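Home > Reference > Robot software > Navigation and planning

Print this article | E-mail this article

Tutum (navigation stack)

Tutum is a software package for planning and controlling the motion of small indoor mobile robots. It was written at Pevum by a group led by Liudmyla Romaniuk and is normally run against the Rirnness simulator before it is loaded onto hardware. The package consists of a mapper, a global planner, a local controller and a set of command-line tools for replaying logs. It does not handle arms or grasping.

Simulated environments

Rirnness supplies furnished rooms in which the planner can be tested without a physical robot. The rooms are rendered at low resolution so that many episodes can run in parallel on one machine. A typical living space has a plank floor, a plain wall with windows, and dark furniture placed toward the sides, with open floor between. Strong highlights on pale boards are left in the render. They are a common source of false edges for camera-based floor segmentation, and a perception module trained only on evenly lit floors tends to mark them as obstacles or as gaps in the map.
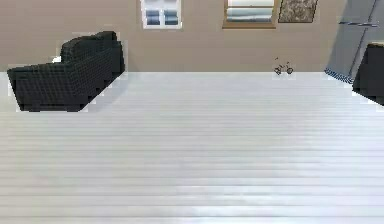
Mapping and perception

The mapper keeps a two-dimensional occupancy grid. Each cell holds a log-odds value, updated from depth readings and, where depth is missing, from a learned estimate of free floor. Cells not observed for 100 updates decay toward the unknown state. Large objects such as sofas are normally resolved within a few readings. Thin or open structures are harder — background color shows through them, and the estimator may assign the whole region to the wall. The usual remedy is to raise the inflation radius near walls, at the cost of closing some narrow passages.

Global planning

The global planner searches the grid with A* and returns a list of waypoints. Cost rises with proximity to occupied cells. A smoothing pass removes waypoints that can be skipped without crossing an inflated cell. If no route exists, the planner returns the reachable cell nearest the goal along with an error code, and the calling program decides whether to accept it.

Local control

The local controller samples 72 candidate velocity pairs per cycle and simulates each one forward over a short horizon. Candidates are scored on clearance, progress along the path and change from the previous command. The default rate is 20 cycles per second. Oscillation in front of a flat obstacle is the most often reported fault; it is reduced by increasing the weight on command change.

Inspection views

Camera placement is independent of the planner. Steeply tilted views are useful for checking position against the floor, although a small object covers few pixels at low resolution and its fine detail is lost. Pale lines crossing dark boards, as in the view below, can also confuse a segmenter that relies on brightness alone, particularly where a line is interrupted by an object.
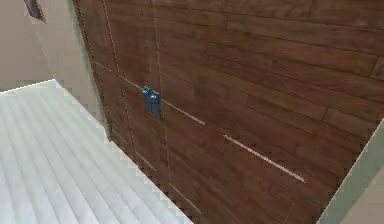

Tooling

Logs are written in a binary format and read with the Zaki viewer, which can step through an episode one control cycle at a time. Zaki displays the grid, the current path and the rejected velocity candidates. Batch runs are defined in a text file listing room, start pose, goal and random seed. The default batch size is 32. Results are reproducible only if the simulator and planner clocks are locked together; with free-running clocks, the same seed may give different paths.

Filed under: Motion planning, Simulators, Mobile robots

Reader comments (3)

gridcell: The decay setting is per update, so if you change the sensor rate you have to change it too. Cost me an afternoon.

M. at the bench: Is the nearest reachable cell measured in a straight line or along the grid? The article doesn't say.

gridcell: Straight line. It will happily park on the wrong side of a wall, so check the error code.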